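Estthorpe Firm Publishes Rules for Modular Office Hardware

ESTTHORPE, 17 August 2018. The small hardware firm Pruller has published a free set of rules for building office furniture and equipment from parts that fit each other, and it hopes that other makers in the region will adopt them.

The document is called the Drovley Grid, after the street where the firm has its workshop. It describes a base unit of 40 millimeters, from which all widths, heights and hole distances are calculated. A shelf, a cable tray or a wall rack made by one company should then fit the frame of another without an adapter.

Petronella Hlongwane, who wrote most of the text, said the work began when her team tried to combine two storage systems in one room and found that the holes never met.

"The difference was 2 millimeters," she said. "It is very small, but with each new section it is added again, and at the end of the wall you have a serious problem."

The first draft was shared in May and received many comments. Several readers asked for a version in inches. The authors decided to keep only the metric unit in the rules and to put a conversion table at the end of the document.
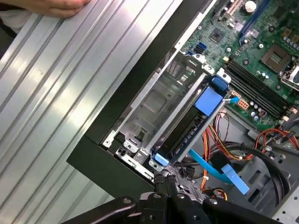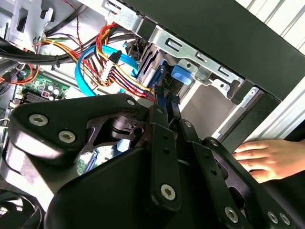
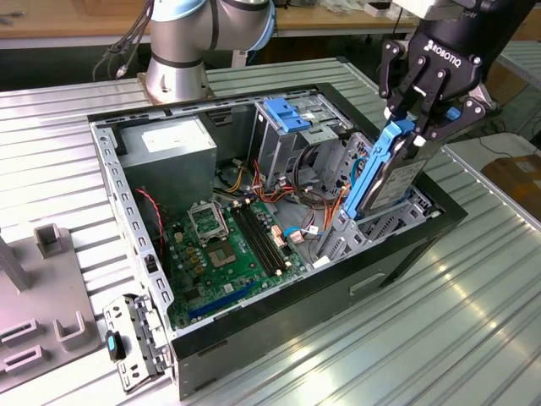

Inside an open desktop computer tower.

Not everyone is convinced. Zeeshan Shaikh, a product designer at the rival company Srisuk, said he likes the idea but doubts that larger makers will change their tools for it.

"They have catalogs with thousands of parts already," he said. "I would start with new products only, and leave the old ones in peace."

Shaikh also criticized the section about screws, which in his opinion permits too many lengths. Hlongwane answered that this section will be made shorter in the next edition.

According to Pruller, the document was downloaded 2358 times in its first month, more than the 2000 it had expected for the whole year. The company does not ask for any license fee, but makers who use the name of the grid on their products must publish their drawings.

Comments on the second edition can be sent to the Pruller office in Estthorpe. A printed copy is available there at the front desk.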